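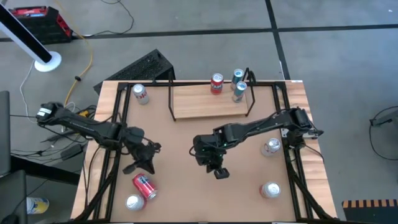

4. The Life of a Denial

Figure 2. Two black robotic arms mounted on opposite sides of a square wooden tabletop, with three cans on a raised shelf at the far end.

A celebrity rumor needs very little to live on. A denial needs a publicist, a lawyer and a quiet news day, and it still tends to die first. We looked at 3819 items from the gossip pages of two entertainment sites, Brundell and Cletside, and sorted them by whether the star in question had answered the claim. In 566 cases there was an answer of some kind. We counted a written statement, a remark to a reporter and a post on the star's own account. We did not count a song lyric, though one of us (Gouveia) argued for it at length.

Most answers fell into a few familiar types. The flat denial says the thing did not happen. The wounded denial says it did not happen and asks why anyone would write it. The busy denial says the star has been in the studio and has only just heard, which is brave of someone with that many phones. Finally there is the non-denial, usually a request for privacy, which readers in the comments treated as a signed confession. Two coders labeled the answers separately and settled their disputes over lunch. The wounded and busy types gave them the most trouble, as a skilled publicist can fit both into one sentence.

What the sites did with these answers is more telling. Brundell generally added the denial to the bottom of the original story, under the related links, where it could rest undisturbed. Cletside preferred to run it as a fresh item, with the original claim repeated in the headline and a question mark added for fairness. A star who denied a breakup on Cletside could therefore expect the word "breakup" beside their name twice in one day. On this narrow point, silence looks like the cheaper policy.

We also read 2445 reader comments attached to the answered stories. Few mentioned the denial at all. Those that did were often more interested in how it was written, and a spelling mistake was taken as proof that the star had typed it in person – or, in longer threads, as proof that a publicist wanted us to think so. Tarigan's earlier coding scheme had no box for this second kind of reader, so we added one and called it "advanced doubt."

One limit should be noted. Both sites edit old stories without saying so, and a denial posted at breakfast may be gone by dinner. Our copies were saved on Sunday, June 20, 2021, and anything removed before then is missing from the counts. Section 5 turns to apologies, which are longer and have better lighting.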